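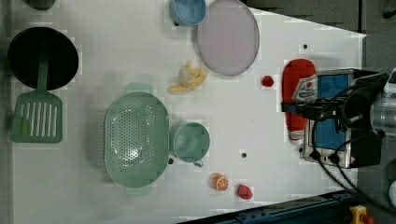 Play kitchen set on the white table: colander, mug, frying pan and toy food.

Progress report to the Tănase fund, November
Gituto play kitchen lending sets
Prepared by Catinca Hodoroagă

We have had a wonderful few months, and I'm so glad to be writing this one! Your grant covered 37 lending sets, and all 37 are now packed, labeled and on the shelf. Families and preschool rooms have borrowed them 78 times so far, and Sunday afternoon is easily our busiest time at the desk (bring a stroller and you will wait for the elevator).

Spending to date is $2,332. Of that, $2,000 came from your grant and the rest from our spring bake sale. The biggest single cost was storage bins with lids that stay shut, and we would buy the same ones again.
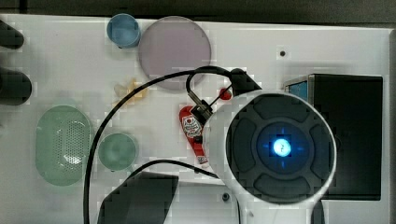
Choosing what goes into a set took longer than we planned, mostly because everybody on the team had a favorite piece they wanted in. We settled on pieces that children can name right away and use in more than one game. A round plate is a good case: it gets set out for dinner, then it's a steering wheel, then somebody's hat. Tomomi Ebihara wrote the picture cards that go in each bin, and the preschool rooms have asked for a second pack in Spanish, so Nidia Restrepo has started on that.

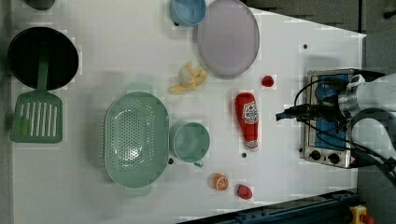 Toy stove with two black knobs, with the pan, spatula and ketchup bottle from the same table.

The cooking pieces get the longest play by far. We hear about soups, birthday breakfasts and a restaurant that serves only bananas. Small food is what goes missing, strawberries above all, and we'd like to keep a jar of spares at the desk. 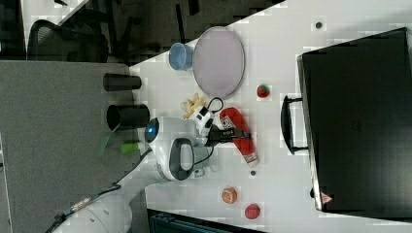
Ilídio Salgado wrote back after his second loan to say that his group had played store for a whole morning, and could the next set please come with a shopping basket and some pretend money? We're pricing both now. Next on the list are washing instructions for the bin lids and a longer loan period over the winter break.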